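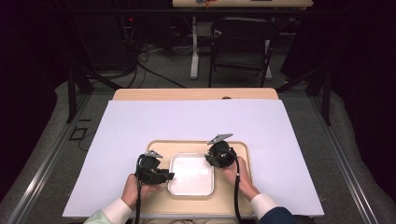
Wednesday, May 27, 2020

I've gone back to trays. For most of the spring I sorted small parts straight onto the table, and every evening ended with me on my knees looking for a screw in the carpet. A plain plastic tray with a lip fixes most of that. Anything that rolls stops at the edge.

My current setup is simple. A large white board goes on the table, a tray goes on the board, and one small container goes in the tray. The board is there for contrast. Dark screws and springs show up on white in a way they never did on bare wood, and it wipes clean with a damp cloth. I bought mine at the hardware store in Bremham, where they cut it to size for 7 dollars. They were closed to walk-ins that week, so I phoned in the measurements and picked it up at the door. I got one measurement slightly wrong and have decided to live with it.

The container matters more than I expected. I started with the round jar lids I'd been saving, but they slide when you reach in with one finger, and the rims are too low. A square one with rounded corners is better. It stays put, and you can push a part up the side and over the rim without chasing it in circles. I like white for these too, same reason as the board.

I only keep one container in the tray at a time. When I had four in there I kept dropping things in the wrong one, then sorting the same pile again. Now I fill one, tip it into a labeled bag, and start over. It sounds slower. I got through more than 2,000 pieces from the Annan house clear-out this way, mostly wood screws and picture hooks, in five evenings. The old way I'd have given up by the second.

A few other notes, for anyone doing the same job:

- Work near the front edge of the board. Reaching to the middle gets to your shoulders after 20 minutes or so.
- Put the tray down empty and check that it sits flat. Mine had a slight rock to it until I turned it around.
- Long sleeves catch on the lip. Push them up or wear something with a tight cuff.
- Bags go on a different table. If they're within reach they end up in the tray.

I still haven't found a good answer for washers. They lie flat and stick to the bottom of the container, and my nails are no use. A sheet of thin felt from Pumell is on order – it should be here in June – and I'll cut a square of it to line the bottom. The hinges are next, and those are too big for any of this.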